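Drosley Science Pages
Materials and Shapes, Sheet 4
Why Some Kitchen Things Roll
Written by Bukola Chukwu

Put a plate on a table and it stays where it is. Lay a bottle on its side and it may roll onto the floor. The difference comes from the shape of each object and from the part of it that touches the table. That part is called the contact area.

Flat contact

A plate has a wide, flat contact area. A push makes it slide, and sliding is slowed by friction. Friction is the force between two surfaces that rub together. A rough surface usually gives more friction than a smooth one.

A plate is also low. Its weight is close to the table, so it is hard to tip over. Engineers call an object like this stable.

Curved contact

A cylinder is a shape with two round ends and one curved side. Many bottles and cans are close to this shape. Stand a cylinder on its end and the contact area is a flat circle. Lay it on its side and the contact area becomes a thin line. It now takes only a small push to make it roll.

A cup is often wider at the top than at the bottom. On its side, a cup of that shape does not roll straight. The wide end travels farther than the narrow end with every turn, so the cup moves in a curve.

A bowl tipped on its side rests on part of its rim and part of its wall. It may rock back and forth before it stops - this is called settling.

Look for the shapes on the table. The ketchup bottle, the green cup and the light blue bowl are on their sides.
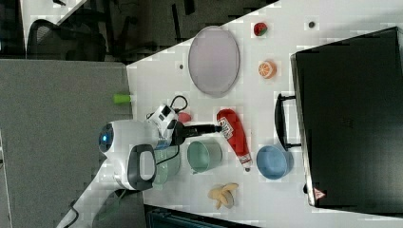
Find the flat plate and the oval colander.
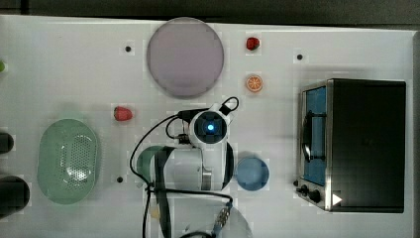 Holes in a colander

A colander is a bowl or tray with holes. Water passes through the holes and food stays behind. For this to work, each hole must be smaller than the food. A strawberry is much too large for a small round hole. A grain of rice may fall through.

Many small holes are used in place of one big one. Together they let plenty of water out, and the material between them holds up the food.

Test it yourself

You will need a plastic cup, a plastic plate, an empty plastic bottle with its cap on, a large book and a ruler.

1. Put the book flat on a table. Rest one end of the ruler on the edge of the book to make a ramp. If the ruler is too narrow, use a tray.
2. Lay the bottle on its side at the top of the ramp and let go. Do not push.
3. Measure how far it travels from the bottom of the ramp. Write the distance down in inches.
4. Do the same with the cup, then with the plate lying flat.
5. Repeat each test 2 times and compare your results.

If an object slides off the side of the ramp, do not count that turn.

Words to know

Contact area: the part of an object that touches the surface under it.
Cylinder: a shape with two round ends and a curved side.
Friction: a force that slows things that rub together.
Stable: hard to tip over.

Next sheet: Ramps and Slopes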